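Care of Marble and Other Stone Countertops

Marble, limestone and travertine are calcium-based stones. They react with acid, they absorb liquids, and they are softer than most people expect from a work surface. Granite and quartzite are harder and resist acid better, but the same routine will do no harm to them.

Etching and staining

The two kinds of damage are often confused. An etch is a dull spot left when acid dissolves a thin layer of the polish. It has no color of its own and shows best when you look across the surface toward a window. A stain is a colored or darkened patch caused by liquid that has soaked into the pores. Sealer slows down staining. It has no effect on etching, whatever the label says.

Common causes of etching are lemon juice, vinegar, wine, tomato, soda and most bathroom cleaners. Common causes of staining are cooking oil, coffee, tea, beet juice and rust from the bottom of a can.

Daily cleaning

Wipe up spills by blotting. Dragging a cloth through the spill spreads it over a larger area. Wash with warm water and a few drops of pH-neutral dish soap, rinse with a second cloth wrung out in clear water, and dry. Soap left on polished stone builds up into a gray film that many owners mistake for wear.

Label every spray bottle. Vinegar solution and stone cleaner look much the same once decanted, and one pass with the wrong one is enough to mark a polished top. Keep vinegar and descaler in a different cabinet.

Dark stone shows soap film, water spots and dust sooner than pale stone. Buff it dry with a microfiber cloth and wash the cloth without fabric softener.
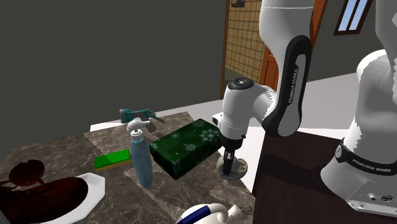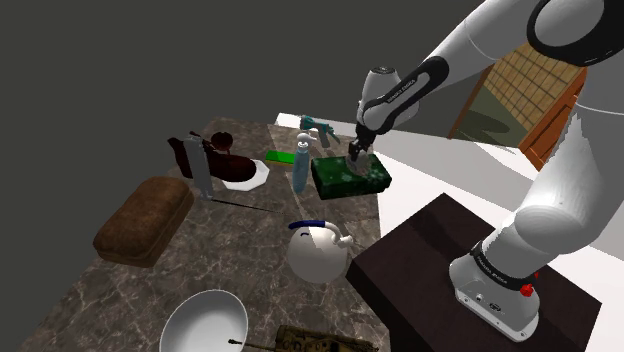 Dark marble countertop with items standing on the stone.

Items that stay on the counter

Anything kept permanently on the stone should have felt or cork under it. Metal rusts at the rim, unglazed pottery holds grit, and bottles leave rings. Lift items when moving them. Grit caught underneath will scratch polished marble in one slide.

Move everything off and wash the whole surface once a week. Oil bottles need a tray – the drip down the side is the most frequent cause of round dark stains near the stove.

Hot pans go on a trivet. Marble itself tolerates moderate heat, but sudden changes can open a hairline crack, and the resin used to fill natural voids may yellow.

Testing the seal

Put a teaspoon of water on a clean, dry part of the counter and leave it for 15 minutes. Wipe it off. If the stone underneath has darkened, the seal is worn and the top should be resealed after drying overnight. Test beside the sink and beside the stove separately, as these areas wear first.

Applying sealer

We use Makori penetrating sealer on the test slabs in our Latville workshop. Other solvent-based penetrating sealers are applied in much the same way. Work at a room temperature of 68 degrees or a little above, with a window open. Spread a thin, even coat, let it soak in for 7 minutes, then wipe off all the excess. Sealer that dries on the surface leaves a haze and has to be softened with more sealer before it can be removed. Keep the counter dry for a full day.

Removing an oil stain

Mix baking soda and water to a thick paste. Spread it a quarter inch deep, a little beyond the edge of the stain, and cover with plastic wrap taped down on all sides. Leave for 24 hours, remove the wrap and let the paste dry fully before scraping it off with a plastic spatula. Old stains may need three or four rounds – the mark should get lighter each time.

Do not use scouring powder on an etch. Light etching on a honed finish can be reduced with marble polishing powder and a damp cloth. Etching on a high polish is a job for a stone refinisher.

Last updated 20/11/2018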